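Tuesday, 9:40, tensile bench

Reran the Pullthorpe film coupons. Leonie Baumgart thinks the draw direction explains the spread in last week's modulus values. I don't buy it yet. She cut along and across the roll, fine, but both sets went through the old Dreßler grips, and those have slipped on me before at loads far below this.

1. Slip check. Ink lines on the coupon at each jaw edge, pulled to 50 N, held, unloaded. On 23 coupons I got clear line shift on most of the thin ones and hardly any on the thick. So part of what we have been calling "compliance" is the grip letting go. How much, I can't say from ink lines.
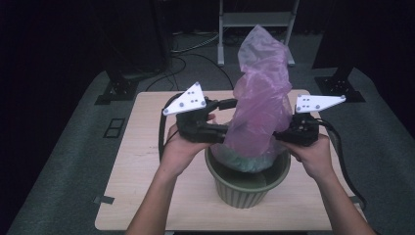 2. Jaw facing. Brolo's data sheet claims their rubber facing holds film to 400 N with no slip. Tested on what, at what thickness, it doesn't say. I went to 200 and stopped when the facing started to creep out sideways. Maybe I overtightened. Want someone else to try it before we order a second pair.

3. Strain. Crosshead displacement is useless here until 1 and 2 are settled. Hurov's group reports strain from crosshead travel in both of their film papers and gets lovely straight lines. I would like to see their raw files. Asked in December, no answer.

4. Leonie's draw direction idea. Not dead. Repeat along/across with the video extensometer only, same operator, same day, coupons shuffled so whoever runs them doesn't know which is which. If the gap survives that I'll stop complaining.

Load cell zero drifted over lunch again, small but always the same sign. Check the cable clamp before blaming the cell.

Old modulus table stays off the group drive until the reruns are in.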